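# The bedside drawer, finally

2021-04-05

Easter Monday, a long weekend with nothing on, and I decided it was time to tip out the bedside drawer. I've been putting it off since February, when the runner jammed and I had to start fishing things out sideways.

If you've been reading for a while you'll know I did the kitchen last year (the great Tupperware reckoning) and the linen cupboard before that. The bedroom has always been let off. It's the room with the door you can shut! Visitors don't see it, so the drawer just kept swallowing whatever was in my pockets or on the windowsill or in my hand when the phone rang.

My method is the same every time and it isn't clever. Everything goes onto the bed. I do it on the bed on purpose, so I can't wander off halfway and leave it for tomorrow, because tomorrow starts with me wanting to go to sleep that night. I gave myself 50 minutes with the kitchen timer and a cup of tea, and went over by the length of a second cup of tea.

First out was the rubbish, and there was plenty of it. Receipts that had faded to blank. A warranty card for a Drekora heater we gave away when we left the flat in Goel Street. Hair ties with no stretch left. A sachet of something from a hotel that had leaked and dried into a sort of varnish along the back corner, which took hot water, a butter knife and some language. Throwing that lot out was lovely and took no thought at all.

Then you get down to the things that aren't rubbish, and that's where I slow right up.

The light bulb, for instance. It's one of the LED ones with the screw base, and I have no idea whether it's a spare or a dead one I took out and couldn't work out how to get rid of. I think we all have a bulb like this. It went straight into the hall lamp for a test, and it works, so now it lives in the laundry cupboard with the other bulbs where a sensible person would have put it in the first place. (If yours is dead, check with your council before you bin it. Ours has a drop-off tub at the library.)

The wooden beads were a harder call. Big round brown ones, nice and glossy, with darker grain running through them. I bought them at the Trono market the summer I was going to become a person who wore chunky beads, and I wore them exactly 3 times. They clack when you eat soup. But they're so good to hold! I had them in my hand the whole time I was dithering over everything else, and in the end I hung them off the corner of the mirror where I can fiddle with them while I'm doing my hair. I know hanging something up is a bit of a cheat. I'm fine with it.

And my little figurine with the big round blue top and the peaceful closed-looking eyes. I'd forgotten I owned it. It came home from a trip to Dulla seven years ago wrapped in a sock, stood on the bookshelf for a while, got moved for dusting and never went back. I had a proper moment over it, sitting there on the bed with my tea going cold. It has such a calm face. How had I left it lying under a pile of receipts? It's back on the shelf now, next to the fern.

The white plastic bottle I'm less sentimental about. Rinsed, recycling, done.

As for the drawer itself, I wiped it out, rubbed a candle stub along the runners (old trick of my nan's, works a treat) and lined it with the leftover bit of wallpaper from the hallway. The rule now is that only things I'd want in the dark are allowed back in. So far that means tissues, hand cream, the torch, earplugs, my book and a pen. There's room left over, which makes me a bit nervous, if I'm being truthful. Empty space in this house has a way of attracting batteries.

I've still got a shoebox of maybes sitting by the door. Some single earrings, a few foreign coins, a key that fits nothing I've tried it in so far. I'm giving the box 7 days and then it goes to the op shop, apart from the key, which I'll probably keep until I die.

Next up is the wardrobe floor, but don't hold me to a date. There's a suitcase in there I haven't opened since we moved and I'm a bit scared of it. If anyone has a good way of storing belts, pop it in the comments, please. Mine are currently in a knot the size of a cabbage.

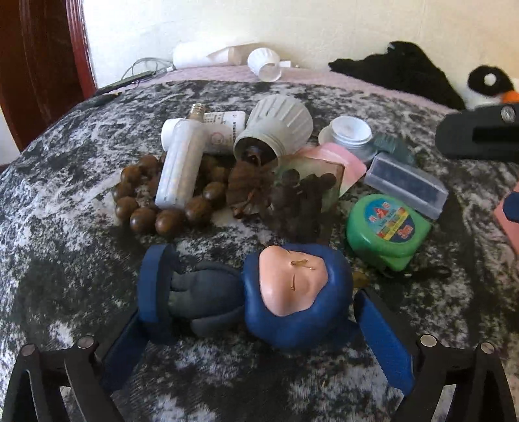
*3 min read*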